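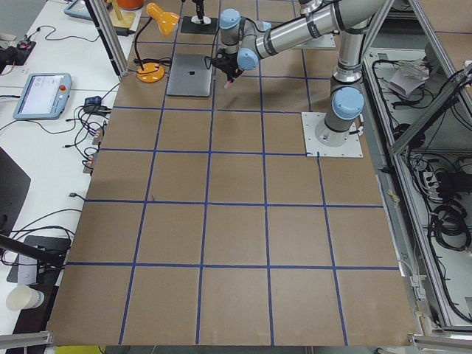 Apprendre un geste de bureau à un bras robotisé

Dans l'atelier de démonstration de Carkamo, à Paredes, la programmation n'occupe plus qu'une part réduite des journées. L'essentiel du temps est consacré à montrer. Un opérateur exécute la tâche par l'intermédiaire du bras, le système enregistre les positions successives des articulations ainsi que les images, et l'ensemble constitue un exemple que le modèle devra ensuite reproduire.

Le programme, baptisé Hernosum et lancé en avril, porte sur l'agencement d'un poste de travail : déplacer de petits objets, les déposer près d'un ordinateur portable, contourner une lampe sans la heurter. À ce jour, 703 démonstrations ont été retenues, réalisées par 9 opérateurs formés sur place.

Deux méthodes coexistent. Dans la première, l'opérateur saisit le bras et le conduit lui-même jusqu'à l'objet. Dans la seconde, il le commande à distance, le regard partagé entre la table et l'écran. « Le guidage à la main donne des trajectoires souples, mais le corps de l'opérateur masque souvent la vue des caméras », explique Milagros Pastor, responsable des essais. La commande à distance laisse le champ libre, au prix d'un apprentissage plus long : il faut compter 11 séances avant qu'un débutant produise des enregistrements exploitables.
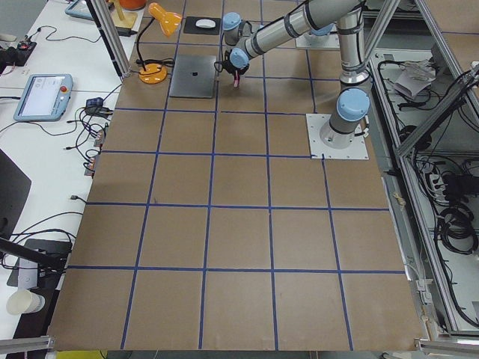 La pince tient un petit objet rose au-dessus du plan de travail quadrillé, à proximité d'un ordinateur portable fermé.

Le quadrillage de ruban adhésif bleu sert de repère commun. Avant chaque série, une fiche indique la case de départ et la case d'arrivée, afin que les situations enregistrées soient suffisamment variées. Purificación Escobar, chargée de la qualité des données, écarte les prises hésitantes ou interrompues. Elle conserve en revanche celles où l'opérateur corrige une approche mal engagée, jugées utiles à l'apprentissage.

La société Gukier, partenaire du programme, assure l'entraînement des modèles. Une première évaluation, conduite sur 16 dispositions d'objets absentes des enregistrements, est en cours de dépouillement. Ses résultats détermineront la part respective des deux méthodes dans la prochaine campagne de démonstrations.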